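1/ ok finally setting up the go corner. been meaning to since June

2/ board is the pale one from Latach, thin lines, rounded corners. old one warped, good riddance

3/ black stones go in the round black bowl. yes black on black. on black marble. I like it ok

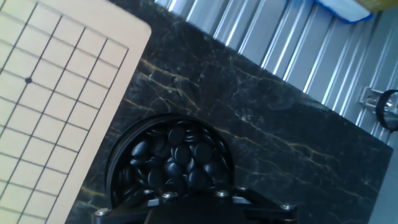 4/ lighting note - that pale board washes out a bit if the light is strong. might move the lamp, might not

5/ stones are Drusell, second hand, 30 bucks for the set. 2 white ones chipped but whatever, still playable

6/ someone asked about slate and shell. no. saw a set at Mekonnen for 3000 and walked rihgt back out

7/ first game tonite, 10 min each on the clock. I'm taking black

8/ if anyone knows a decent bowl lid that fits a round bowl lmk - mine went missing in the move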